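Coping & Community > Anniversary vigil, does it still help anyone?

mendbridge_mo
May again, so the Berville flood vigil is coming up. 335 candles on the bridge, same speech by the mayor. I went the first two years and cried. Last year I mostly thought about parking. Am I broken or just tired?

levchenko_st
Tired. I lost my house on Levchenko Street and I still go. My sister won't come near it. We both sleep fine.

ovenmitt
I'd scrap it. The city spent $2,492 on a sound system so we could hear the wind better. Put that toward counseling.

levchenko_st
Hard disagree, ovenmitt. The first year was the only time I saw my old neighbors in one place. You can't bill that by the hour.

ovenmitt
You can't hear them either — see above re: wind.

Ilaria Fontana
I run the Tuesday-type group at the Vavance hall, except we keep moving the day. Almost 190 people have come through. Plenty of them skip the vigil and feel guilty about it, and I wish they wouldn't. Come at 7 p.m., sit in back, say nothing. Two pictures:
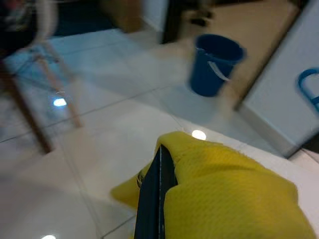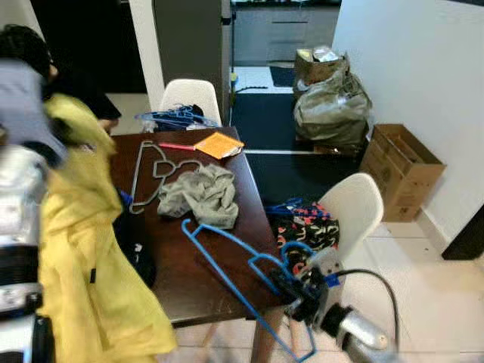 White tile floor in the first, hangers and a yellow garment in the second.

mendbridge_mo
Sitting in back saying nothing is my best event. Is there coffee?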